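The School Portrait, Reconsidered

How one regional studio changed the way it photographs a graduating class

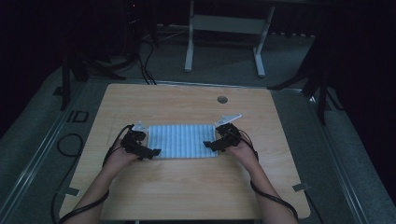 A District With One Studio

For most of its history, the Kelemen studio in Pesville photographed graduating students in the same manner as every other contractor in the region. A backdrop was raised in the gymnasium, a line formed along the wall, and each student was given two minutes and four exposures. The work was reliable and the schools renewed the contract each year.

In July, the studio introduced a different arrangement for the three high schools it serves. Students may now choose between the traditional sitting on campus and an appointment of forty minutes at the studio or at one of several approved outdoor locations. The yearbook image is included in either case, at no charge to the family.

Of the 1,000 students eligible this year, 285 elected the longer appointment. The studio had planned for fewer and extended its evening hours to accommodate them.

What the Longer Session Provides

Most of the additional time is spent before any photograph is made. The photographer reviews clothing, discusses how the pictures will be used, and allows the student to become accustomed to the lights. Glasses are checked for reflections. Students who bring an instrument or a team uniform are photographed with it toward the end of the session, once the formal portrait has been completed.

Outdoor appointments are held principally at Kalham, where the old mill grounds offer open shade through much of the afternoon. Sessions there are scheduled for the last two hours of daylight. In wet weather, families may move to the studio or select another date, and no fee applies to the change.

Proofs and Selection

Proofs are delivered through Kakiner, an online gallery service that replaced the printed proof book. Families have three weeks to make a selection. If no choice is received, the studio submits the image it considers most suitable for the yearbook and notifies the school.

Retouching remains limited. Temporary blemishes and stray hair are corrected as a matter of course. Scars, birthmarks, and braces are left as they are unless the student asks otherwise in writing. The policy was adopted after consultation with the three schools and is printed on every order form.

The Archive

The studio has also begun to digitize its older negatives. At the close of the summer, 2,224 portraits had been scanned and matched to a name and graduating year. A further 900 have been scanned but not identified, chiefly because the original envelopes were separated from the film during a move. Former students may request a search by submitting their name at graduation, the school attended, and the year.

Reprints are available in the original sizes only. Requests are answered in the order received, and the present waiting period is six weeks. Appointments for the spring retake sessions will open through the school offices, which also hold the forms for families seeking a reduced print price.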